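Hellar Community House – Monthly Safety Walk, July
Checked by: Asmaa Ait Brahim
Copy to: Elaine Barros, building manager
Start 8:15, finish 10:40

Mark OK, FIX or ASK. Please write a comment for every FIX.

1. Main entrance and corridor
Door opens fully from inside: OK
Floor mat lies flat: FIX
Comment: The corner near the mailbox is curled again. I pressed it down with tape but this is only for a few days. A heavier mat was promised by Imby in spring.
Emergency light, test button: OK

2. Fire extinguishers
Tag 128, corridor: OK, pin and seal in place
Tag 592, kitchen: FIX
Comment: Needle is at the lower limit of the green part. I called Barbosa and they will exchange it with the next visit. Until then the small one from the office hangs in the kitchen.
Signs above extinguishers readable from the door: OK

3. Kitchen
Hood filter clean: FIX
Comment: There is grease on the left filter. It can go in the dishwasher.
Gas valve closed when the room is not in use: OK
First aid box complete: ASK
Comment: The burn gel has no date that I could find. Elaine, do we keep it or replace it?

4. Activity room, tables
Table tops clean, no sharp edges: OK
Table legs tight: FIX
Comment: One leg was turning by hand. I tightened it, but the thread is worn and it will come loose again.

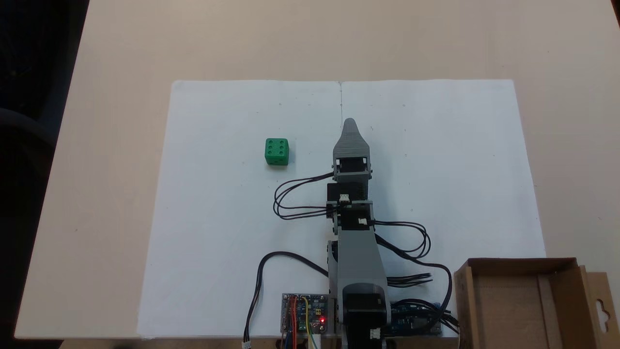
Please use the correct screw from the box in the storage room, the long one goes through the top. I also ask all groups to carry the tables with two persons and not to pull them, the rubber feet come off.

5. Activity room, electricity
Wall sockets firm, covers not broken: OK
Extension cords: FIX
Comment: Two cords were connected one into the other behind the cupboard. I separated them. The Cillix power strip has a limit on its label and the kettle must not go there – the kettle belongs in the kitchen.
Ceiling lights: OK, one lamp starts slowly

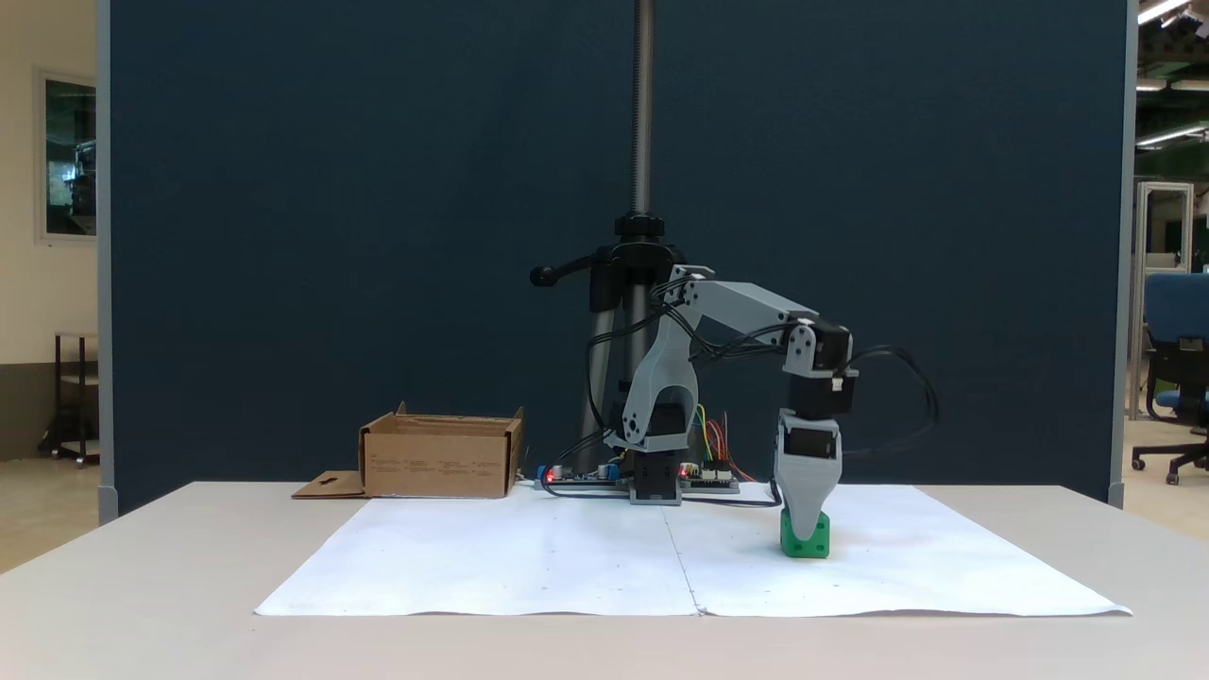

Item 5, activity room: arm on the white table top, gripper closed on the green cube.

6. Storage room
Path to the electrical panel free: FIX
Comment: Folding chairs were in front of the panel. Moved to the back wall. The yellow line on the floor is nearly gone and must be painted again.
Shelves fixed to wall: OK
Key 883 on its hook: OK

7. Outside
Steps and handrail: OK
Assembly point sign: ASK
Comment: The hedge now covers the lower half. Who cuts it, the city or us?

Budget left for small repairs: $300
Still open from June: door closer at the side exit, it shuts too hard.

Seen by E. Barros: keep the burn gel off the list, I will buy new. The hedge is ours.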